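Grultumdale Community Reuse Shop
Progress report to the Plattner Fund
Reporting period to Tuesday, February 10, 2026
Prepared by Slamet Pelupessy, shop coordinator

Summary

The grant was awarded to set up a sorting and resale line for donated jewelry and small accessories. Before the grant these items went into mixed bags and were sold by weight to a dealer, or thrown out with the household goods that could not be sold. The sorting room is now in use and the first stock has gone out to the shop floor. Spending is within budget. One part of the plan, the repair sessions, is behind schedule and we are asking to move it to April.

Room and equipment

The back room was cleared and painted in the first month. We kept the curved desk that came with the building because replacing it would have used money set aside for storage. The work table was bought secondhand. Shelving was ordered from Stitine and arrived with two brackets missing - these were sent on and the shelves are now up. Lighting over the table was replaced. The old tube flickered and made it hard to read marks on the inside of rings.

We bought 29 lidded boxes for sorted stock and 100 small display cards. The cards are a little stiff for thin chains and we will order a different kind next time.

Intake

Donations are accepted at the front counter on the same days as clothing. Staff put jewelry in a separate envelope and write the date on it. This took some time to become a habit, and for the first few weeks we were still finding necklaces in coat pockets and at the bottom of shoe boxes. A sign at the counter has helped. The Lustness store has agreed to pass on its unsorted accessories once a month, and the first delivery was larger than we had room for.

Sorting

Sorting is done on a shallow tray with a raised rim. Small parts used to roll off the table and get lost in the gap behind the desk, and the tray has mostly stopped that.

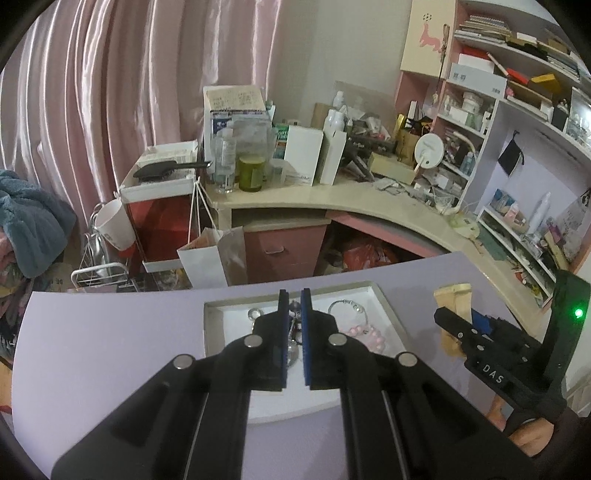
Charm and bead pieces are the slowest part of the work. They tangle with each other, and each one has to be checked for loose rings and open clasps before it can be priced. They also come in mixed with things that are not jewelry at all. A single tray can hold a silver bracelet with a cluster of charms, a pink beaded bracelet and a keychain-type item with a clear rounded pendant, and each of those goes to a different box. The white inside of the tray makes clear and silver pieces harder to pick out than colored beads, so we plan to try a dark felt liner.

Items marked as precious metal are set aside and held in the office safe until they can be looked at by a jeweler. We have 9 pieces waiting.

Repair sessions

The plan was to run evening sessions on restringing and clasp replacement. The tutor we had booked withdrew in January and we have not yet confirmed another. We would like to hold the first session in April, with 20 places, using the same budget line.

Next steps

Order the liner and new cards. Agree on a limit for each Lustness delivery. Finish the price guide for the shop floor, which is in draft. Clear the space under the desk and fit drawers there if funds allow.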